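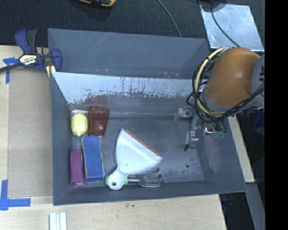
Household Care, Unit 4: Sorting Mixed Items
Handout for the evening group. Instructor: Dayana Puma

In many homes there is one bin where everything goes at the end of the day. A lemon lies beside a dustpan, a garden tool lies under it, and next morning somebody must search. In this unit we practice how to empty such a bin and give each item its right place.

1. Four groups
Before you touch anything, decide which groups you need. For our exercise we use these:
Food – fruit, vegetables, anything that is eaten.
Table – cups, plates, spoons.
Cleaning – sponges, cloths, dustpans, brushes.
Garden – hand cultivators, trowels, gloves.
An item which you do not recognize goes to the side. Ask about it at the end.

2. Order of work
Take out the food first. Wash a lemon before you cut it, also when you use only the juice, and throw it away if the skin is broken. After this take the cups. A plastic cup can get small cracks near the rim, so turn it slowly under the lamp.

Large flat items come next. Lift a dustpan straight up by the handle and do not pull it sideways. Tools with prongs can be hidden below it, and the prongs catch on other things. Hold a cultivator by the handle, with the prongs pointing down, and carry it separately.

3. Storing
A dustpan with a hole in the handle should hang on a hook. When it stands on the floor, the front lip bends with time and leaves a line of dust behind. Sponges need air on all sides. Garden tools are brushed clean of soil and kept out of the kitchen.

4. Cleaning the bin
Wipe the floor of the bin and then the walls. Old scuffs on metal will not come off with a sponge, please do not scrub them for a long time.

Homework
Empty one bin or drawer at home and write 200 words about which items were difficult to group. Give your text to Narendra Goel in room 104 before the next class.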